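Crumbs keep collecting around the feet of my dish rack
Kitchen & Home > Cleaning and Upkeep 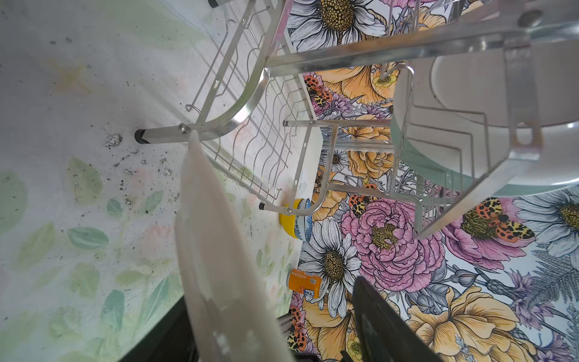 2 min read · 5 replies

sibel_t
Moved into the flat on Skoscombe in August and bought a two-tier steel rack, the bolt-together kind with black rubber caps on the legs. I like it fine, but the counter around it is never clean. I wipe in the morning and by dinner there are crumbs by the leg again. The counter has a pale leaf print, so every dark speck shows. Do people lift the whole rack every day or is there a better way?

Paid 600 for it, so I'm not replacing it.

orhun.gunes
Lift it. Plates off, rack to one side, wipe, rack back. Takes less time than typing the question. Mine gets it once a day after supper.

Also pull the caps off once in a while and look inside. Old water sits in the tube ends and comes out brown.

Clamorine59
Disagree on lifting it daily. Loaded racks are heavy and the bolts work loose if you keep dragging them around. I had a Fosance and one joint went completely after a year of that. I use a wide pastry brush, sweep the crumbs out from between the legs, then a damp cloth. Full lift on weekends only.

The other thing is where the crumbs come from. Is your toaster or bread board on that side? Move it and half the problem goes.

tulin_s
I'd start with what is stored under it. You've got a yellow bowl pushed back against the wall and an orange can next to the backsplash. You can't wipe around those properly, so you skip that bit. Everybody does. Bowl goes in the cupboard, can goes in the recycling (it says RECYCLE ME on it).

And don't hang the cloth off the joint. A damp cloth against a bolt is how you get rust spots, stainless or no stainless.

orhun.gunes
Good steel won't rust from a cloth. Mine has had one on it for years.

tulin_s
The frame won't. The screws are often cheaper metal. Check yours.

sibel_t
OK, toaster is right beside it, so that's moving tonight. Bowl too. I'll try the brush first and lift it on weekends. Cloth can go on the oven handle.

Love the flowers on the wall too much to put a splash mat up there, before anyone suggests it.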